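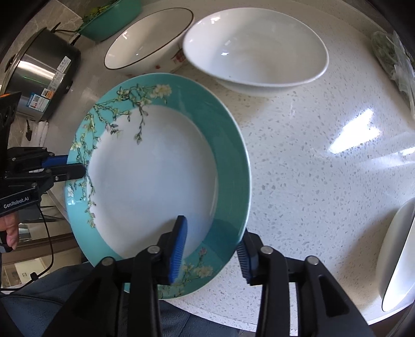 Turquoise rim, almond blossoms, white in the middle.

I got to the café at 4 in the afternoon with a list of questions in Portuguese, and I used exactly two of them before my nerves gave out and we switched to English. The woman across from me laughed (kindly!) and said that was two more than most people manage. She has been running the Portuguese evening program at the Pelosik Language Center for eight years, she doesn't like seeing her name in print, and she agreed to talk to me on the condition that I leave it out. So I will.

I should say up front that I'm a student in the program. I'm in the second level, the one with the past tenses, and I wanted to know why the whole thing is built the way it is. Why do we spend the first month barely reading? Why is there no textbook until October? Why did I have to call a stranger on the phone in week three?

"Everybody asks about the phone call," she said. "People are furious about the phone call."

The phone call works like this. Each beginner gets paired with a fluent speaker from a list the center keeps, and you have to call them up and find out three things: where they grew up, what they ate for lunch, and what they think of the weather. I wrote my questions on the back of an envelope and still forgot how to say "lunch." The man on the other end waited me out. I think he was watching soccer.

"When you're on the phone you can't point," she told me. "You can't make a face. You find out very fast which words you really own. And then you hang up and you've done it, you've talked to a person in Portuguese, and you're still alive."

She didn't set out to teach. She grew up speaking Portuguese with her grandparents and English with everyone else, and she describes her own Portuguese at eighteen as "fine for the kitchen and hopeless for the bank." In college she signed up for a beginning class thinking it would be an easy grade, and got a C on the first paper.

"I couldn't spell anything! I had never seen half those words written down. I'd been saying them my whole life and I didn't know where one stopped and the next one started."

That C is the reason the center now has a separate track for heritage speakers, meaning people who grew up hearing the language at home. It meets on the same nights as the regular classes, down the hall, and from what I can hear through the wall it's a lot louder. They go straight to writing: letters first, then recipes, then complaints to the electric company. She loves the complaints.

"They already have the anger," she said. "I just help with the accents."

I asked which Portuguese we're supposed to be learning, which is a question I've been wanting to ask since my first class, when one teacher told me my vowels were too open and the next one told me they were too closed. She sighed and ordered another coffee.

The program teaches mostly Brazilian pronunciation, because that's what most of the students want. But two of the instructors learned their Portuguese in Lisbon, and she refuses to make them pretend otherwise. By the end of the first level you're expected to follow both and speak whichever one comes out of your mouth. "You will sound like a mix for a while. It's okay. You'll be understood. Pick one later if it bothers you."

We talked a good while about memorizing. Like a lot of my classmates, I came in with a flashcard app (mine is Numevar) and a big number in my head. I told her I was up to 300 words and that I was aiming for 3,000 by the end of next summer. I think I expected a gold star.

"And how many of the 300 have you said out loud to somebody?" she asked.

I had to think about it. Not a ton.

She isn't against apps, she wants that on the record. She uses one herself for German, which she's learning badly and happily on the bus. What she'd like is for us to take a small handful of words a day and use each of them on a real person before bedtime, even if the person is a dog. Her other suggestion was to stop writing the English on the cards at all. Draw something, or write a bad sentence in Portuguese with the word missing. I tried it that night and it took forever — but I can still tell you every word from that batch.

The center moved into the old Hermans building in August, and she's thrilled about it, mostly on account of the doors. In the last place the classrooms were split up with curtains, and the subjunctive class could hear the beginners singing the days of the week. Now there's a real reading room too, with a shelf of children's books and mysteries that you can borrow without signing anything. The mysteries come back. The children's books don't, and she's decided to be pleased about that.

There's also a conversation table every Sunday morning at Jokent, the bakery on the corner, open to anybody at any level. The rule is Portuguese only until the first pot of coffee runs out. I've been going since spring. I mostly nod, though last week I told a complete story about a flat tire and got a laugh in the right place, and I walked home feeling about nine feet tall.

Before we paid I asked what she'd say to someone who took a class years ago, forgot it all, and feels silly starting over.

"Come to the second class of the first level," she said. "Skip the first one, it's all paperwork. Sit in the back if you want. You'll remember more than you think, and what you don't remember, somebody will be learning it right next to you."

Then she made me ask for the check in Portuguese. The waiter answered in English, but he did bring it.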